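Our robot club and the dish rack problem

I wanted to write this in July, when everything was still fresh in my head, but then came the exams and after them the moving to another room, so I write it only now. Some of you asked me how it goes in the robot club. It goes slowly, and I like it very much.

The club is called Mestotik. We meet in the evening, usually from half past six until the building closes, in a room behind the library in Lulden. I joined because a girl from my laboratory course told me they needed one more person who could read a wiring diagram. I can read it, but I must say that in the first month I mostly carried things and asked what the words mean. "Payload" I knew. "Teleoperation" I had to look up at home.

This year we prepare for the student challenge in Destcombe. The rules are 14 pages long and I have read them more times than any book for my studies. One part is about sorting objects into a rack with narrow slots. The organisers will not tell the teams in advance which objects it will be. They say only that the objects are from the home or from the office, and that none is heavier than a full cup. So we practise with what we find in the drawers.

For me the most difficult part is the waiting. You guide the arm through the same movement again and again, you save every attempt, and after that the computer learns from them during the night. We recorded 81 attempts for the first object before we started any training. I did a big part of these myself, with a stiff neck and a cup of tea that I always forgot. In the morning you come and look at what the arm has learned, and sometimes it has learned your bad habits. Mine is that I stop a moment before I let go. The arm now stops too, in the same way, and the others find this very funny.

In the last weeks we work with a roll of tape. It is an ugly object for a gripper. It is round on the outside, it has a hole in the middle, and you have to decide early if you want to hold it flat or upright. We decided upright, so that it fits to the direction of the slots, and the right arm does the work. The left one we keep for later, when we come to the objects that need two hands. 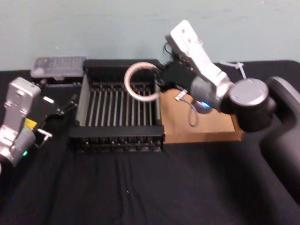 Fongchan Mahawong thinks we should have begun with the two-hand objects, and wrote to me after I sent round the first version of this text: "You make it sound like the tape is the difficult one. A plate needs one arm to steady and one to place, and we have not recorded a single good attempt with both. If we leave it until the end, we will go to Destcombe with half of a solution."

I have thought about this a lot. I understand the worry, but I am still for finishing one thing before we open the next one. We spoke about it for a long time and agreed on a compromise: 5 more evenings with the tape and after that only plates, even if the tape is not perfect. Neusa Evangelista wrote it on the whiteboard so that I cannot change my mind.

There is also the question of the software. Until now we use the scripts of the older team, which they named Dumlao, and there are almost no comments in them. I have started to write a small guide for the new members, in simple sentences, with the mistakes I made myself. It has two chapters at the moment. When the third one is ready I will put it on this page.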